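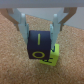 *A dark blue cube between the gripper's two fingers.*

On Jun 26, 2021, our caregivers' group visited the open day at the Besgate respite center. The center takes in older adults for short stays so that the family member at home can have a break. It has 20 beds, and the longest stay is two weeks.

Elsa Niskanen showed us around the ground floor. Rooms are small but each has its own bathroom with a walk-in shower. Meals are at noon and at five. Families can bring their own bedding, and a few do.

Hilkka Mäkelä gave a talk on planning a first stay. She suggested starting with one night and writing down the evening routine in detail: which lamp stays on, what time the pills are taken, how the person likes to be woken. About 50 people came, and most of the questions were about cost and the waiting list. A weekday night is $53 with the county subsidy. Weekends are booked through the fall.

After coffee we went over the application form. Page two asks for a doctor's signature, so get that started early. Forms are at the front desk or in Room 623 of the Witkowska Building, where the county aging office has its counter.

Parking is on the Ondier Street side.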